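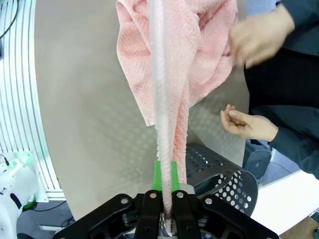 Home Syllabus Week by week Readings Workshop sign-up

Intro to Writing for the Stage – Week 8 notes
Posted February 27, 2019
3 comments Share 12 shares

Monologue into scene. Typed up fast from my board notes, so check against your own.

Where we got to last time: everybody has a monologue draft, 700 words max. Most of you went over. Cut it before you try anything below. If you can't find the cut, read it out loud standing up and mark every place you run out of breath or get bored.

What a monologue needs before it can turn into a scene

– A listener. Who is in the room? Talking to "the audience" is allowed but then decide who the audience is. Jury? Church? A kid who won't go to sleep?
– A want. Small is fine. In the Clallex piece we read, all she wants is for her brother to give back the house key. Nine pages on a key.
– A reason the listener doesn't leave.

Poets in the room – your drafts sound great and nothing happens in them. Fiction people have the opposite trouble, loads happens but it's all reported. "Then he went, then I said." Put it in front of us.

Interrupting

Take your monologue. Find the line you like best. Have the other person cut in right before it. Now the speaker has to fight to get that line out, or never gets to say it at all. We did this in class with the Bansal excerpt (packet p. 14) and it went from a speech to an argument in under a minute. Notice the second speaker only has four lines, all short, one of them is just "Don't."

On the page: use a dash at the end of a cut-off line. Use an ellipsis if the speaker trails off by themself. Don't mix them up, actors read these as instructions and will do excatly what you typed.

Stage directions

Keep them to what a body can do. "She remembers her mother" can't be played. "She puts the plate back" can. No adverbs in parentheses before every line please. One or two in a ten page play, tops.

Sound, light – only if the story breaks without it.

Poem as dialogue

Somebody asked if a poem can stay a poem when two people say it. Yes. Read the first section of Stendia in the packet, the split voices one. Line breaks still matter but now they're also where a person breathes or waits. Try giving every second line to speaker B and see what sort of relationship shows up. Sometimes it's a fight, sometimes a couple finishing each others sentences. Keep whichever surprises you.

Format reminders

Character names centered, caps. Directions indented, in parentheses. Page numbers!! Lost a whole hour last November putting somebody's script back in order.

For next week

1. Two-person scene from your monologue, 2,000 words or less. Same want, listener now talks back.
2. Half a page on what you cut and whether you miss it.
3. Read the rest of Stendia, plus the Proncombe one-act. Mark one place in each where silence does the work.

Bring three copies of the scene. We'll cast from the room and read cold, writers don't read their own parts. Grading on this one is complete / not complete.

Workshop slots on the sign-up page, first two groups are nearly full.

Previous: Week 7 Next: Week 9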